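Trukano opens kitchen pouring program to gather training examples for robot arms

November 13, 2019 - Trukano has begun a new round of data gathering aimed at teaching robot arms to measure and pour dry food. The program, called Plolto, will record people guiding an arm by hand control through short kitchen jobs, starting with uncooked rice.

The recordings will be used to train a learning system that works from examples. Operators carry out each job from start to finish while the cameras and the arm's own joint readings are saved together. The system is then trained to match what it sees with the movement an operator chose at that point.

Plolto started in September with a trial set of 157 recordings. Trukano plans to bring the total to 1,280 before the first full training run, with 500 of those set aside for pouring between a measuring cup and a mixing bowl.

"Pouring is a good place to begin, and it is harder than it looks," said Nazmiye Erdem, who leads the program. "A clear cup is difficult for a camera to pick out against a pale table. Rice moves all at once or hardly at all. We want the system to meet those problems early, in plenty of slightly different versions."

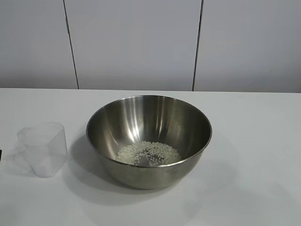
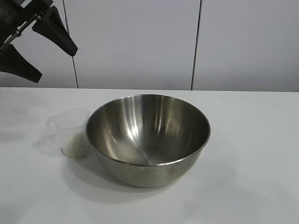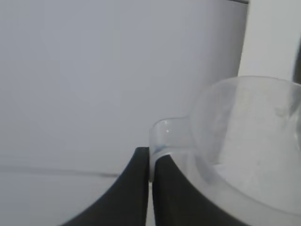
Bowl and cup work at the Plolto station, from table and wrist cameras.

Each operator works in four-hour shifts with regular breaks. Before every recording, the cup and bowl are shifted to new spots on the table and the starting position of the arm is changed. Operators are asked to work at a steady pace and to avoid correcting small misses too quickly, so that the correction itself is easy to follow in the data.

Attempts that go wrong are kept. Spilled rice, a poor grip or a pour that stops early is labelled and stored in a separate group, and reviewers can use it later to check whether the system recognises a mistake.

Ayantu Gebreyes, who trains the operators, said new starters usually need a few days of practice before their recordings are added to the main set.

"People tend to rush the tilt," Gebreyes said. "You have to judge it from the camera view and let the grains run. We also go over the labels together at the end of the shift, and that catches a lot of small errors."

The labels are checked by Ustorgate, which also stores the recordings and supplies the review software. A second reviewer looks at any recording where the operator's label and the first review disagree.

Later stages of Plolto will cover dried lentils, flour and water. Flour has been left until after the lentils while the team settles on a cleaning routine for the gripper - fine powder can work its way into the joints. A set of two-arm jobs, under the working name Kırmızıgül, is also being planned.

Trukano is now taking applications from people who would like to train as operators. No background in robotics is required.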